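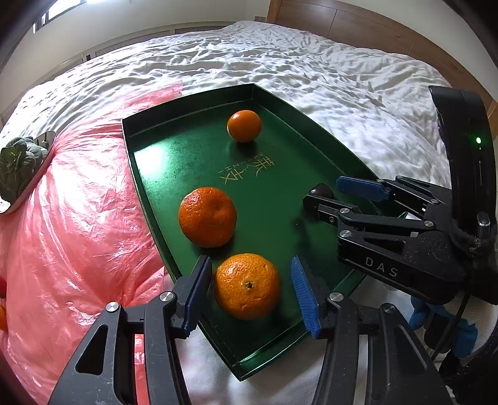
How many examples do I need before a learned policy can sort fruit into a tray?
Plan on 1000 good episodes for a first version with one tray and two hand-held grippers. You can train on far fewer just to check that your pipeline runs, and you should, but don't judge the method by that result.

Recording fruit sorting at home with two hand-held grippers
by Cormac Lynch

I love this task. It's cheap, it resets in seconds, and every single orange is a slightly different shape, so you get variety for free! My set is called Rutdale and it stands at 704 episodes right now. What follows is how I record it, including the parts I got wrong the first time through.

What you need

Two hand-held grippers with cameras on them
A tray with low sides
Fruit in at least two kinds and several sizes
A couple of plates and some vegetables to act as things the policy should leave alone
A soft surface and a hard surface, if you can manage both

Step 1. Set up the work area

A bed is a great place to start. Soft bedding lets the tray tilt a little when you press on it, and wrinkles change from one episode to the next without any effort from you. Spread a plastic sheet on one side for the fruit waiting to be picked and put the tray on the other. I like shiny plastic for this. Glare moves around as your hand moves, and a policy that has only ever seen matte surfaces falls apart the first time it meets a reflection (ask me how I know).

Open the curtains. If daylight comes from behind the bed, record some sessions in the morning and some later on, and write the time in the session notes.

Step 2. Start each recording the same way

Hold both grippers open, tips pointing down, and stay still for a slow breath before you move. Rafferty, the little trimming script I use, looks for that still moment and cuts there. If you rush it, the script throws the episode out and you'll wonder where your afternoon went.

Step 3. Pick, carry, place

Come in from above with the pads on either side of the fruit. Close until it stops rolling, then lift. Don't squeeze past that point; you want the width reading at the moment of contact to mean something. Carry it low over the sheet, get it over the tray, lower it until it touches, and open.

Use both hands. Let one go for the big pieces while the other works on the small ones, then swap roles the next time. If your left and right always do the same jobs, that's exactly what the model will learn.
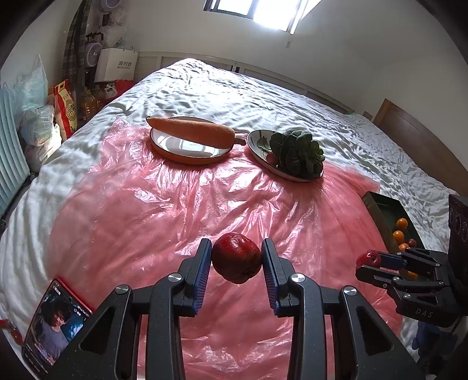 Apple in one gripper, a small red fruit in the other, with the vegetables still on their plates.

Step 4. Keep your mistakes, up to a point

An apple that slips and gets picked up again is gold! Recoveries are the most useful thing in the whole set, so keep going and finish the episode. What you should delete is anything where you reached in with a bare hand or walked off halfway through. I tag a slip with the letter R in the notes, and 27 of my episodes carry that tag so far. I'd like a lot more.

Step 5. Change one thing between episodes

Move the tray. Turn it a little. Slide the plates. Start with one orange already in the tray, or three, or a mix of apples and oranges crowded together. That last one matters more than I expected, as my first policy in August was lovely with an empty tray and hopeless with a half-full one. It kept trying to put the new piece on top of an old one.

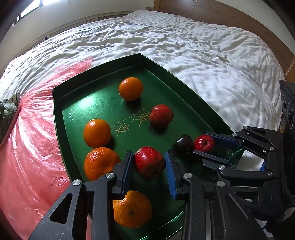

So now I record crowded trays on purpose, every session. With a lot of fruit close together you have less room for the fingers, and you'll find yourself nudging a piece sideways to make space. Do it slowly. Those nudges are real skills and the model picks them up surprisingly well if the motion is clean.

Step 6. Check before you put the fruit away

Play back the first and last episode of the session. Look for three things: both streams start together, the fingertips stay in view, and the gripper width goes up and down when you'd expect it to. I once lost a whole session to a width sensor that had frozen, and the video looked perfect.

Then copy everything to the Indari folder layout, one folder per session, notes file at the top level. Keep sessions short. After 7 or 8 minutes without a break my wrists get lazy and the paths get sloppy, and you can see it plainly in the plots.

Next page: converting the trimmed episodes for training.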